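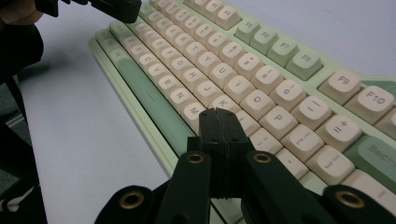 Kohlhase Typing Course - Frequently Asked Questions

Who can join the course?
Any adult who wants to type with ten fingers. You do not need previous knowledge. Many of our participants have typed with two fingers for their whole life.

How long does it take?
The evening course has 12 lessons of 50 minutes. At home you should practice a little every day, also on weekends. After the last lesson most people type about 35 words per minute.

What does it cost?
The price is 250 for the group course and 475 for single lessons. The workbook is included in both. If you live in Odar, you can ask at the town library for the reduced price.

Must I bring my own keyboard?
You can, but we have keyboards in the classroom. Please only bring one with a cable - the wireless ones disturb each other when we sit close together.

My keyboard has a different layout. Is it a problem?
No. Please write us before the first lesson which layout you use, and Zoriana Skoryk will prepare the right exercise sheets for you.

What if I miss a lesson?
You can repeat it in the parallel group in Rultov, if there is a free seat. We can not give the money back for single missed lessons.

Is there an exam?
Only if you wish. The test has a text of 70 lines and you get a certificate with your speed and your mistakes.

When does the next course start?
In March. Registration is open now, by e-mail or at the office.

Last change: 2021-11-27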